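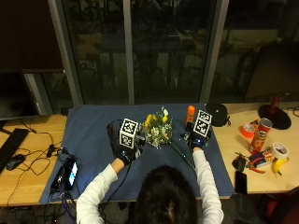
*Obura capture gloves on the desk mat, marker cubes fitted, with a bouquet as the handling object.*

## Obura glove set

Obura is our wearable kit for recording hand demonstrations, and we're very fond of it! You put on the sensor gloves, fix a marker cube to the back of each hand and get on with the task. The cubes give an overhead camera the position and angle of your wrists, while the gloves look after the fingers, so even fiddly jobs (flower stems are a favourite around here) come through with the small finger movements intact.

**What's in the kit**

- Left and right sensor gloves, sizes S to L
- Two printed marker cubes with mounts
- Cable set and wrist ties
- Licence for Treltstead, our recording software

**Specs**

- Glove weight: 200 g each
- Cable length: 2,000 mm
- Calibration poses: 12

Kheri Makori rewrote the calibration routine for this version and it's a joy to use, with a live hand model that follows you as you go. Bring the cables back toward your elbows before you start. The camera mount is sold separately, and the older Lulberg cubes still fit.

Loan sets go out for 14 days. Ask Consolacion Mercado at Buseo for the next free slot.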